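4.2 Setting up the Kekley two-arm kit

We bought the Kekley kit in August, mostly so I could stop nursing our old Cevel bench, and I'll say right away that I like it more than I expected to! The package cost us 2780 dollars for the software license, mounting plates and support plan (the arms we had already). Getting from boxes to a first motion took two of us one long afternoon, and most of that went into cable routing, which the manual covers in a single cheerful paragraph.

For the packing task we kept things plain: a shallow tray in the middle of a dark tabletop, with grocery items laid down on either side of it. The planner picks which arm goes for which item, and I left that setting alone for all 32 trials. I did fiddle with the approach height, though. The default comes from the Gruber profile that ships with the kit, and it felt too low to me for anything lying flat, so I raised it by 11 mm and kept it there.

My one real gripe is calibration. Kekley wants each arm done separately and then both again as a pair, and if you close the window between the two steps (I did, more than once) you start over. The Zadenard add-on is supposed to merge them into one routine, but it wasn't out when we ran these trials, so everything in Section 5 uses the stock procedure. Figure 2 shows the workspace with both grippers empty.

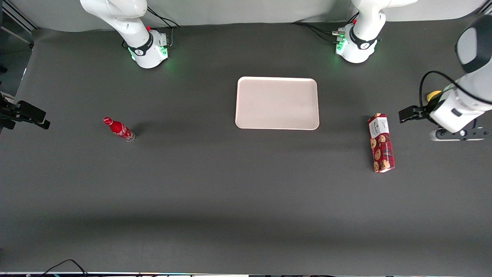
Figure 2. Two-arm workspace with a bottle, the tray and a cookie box.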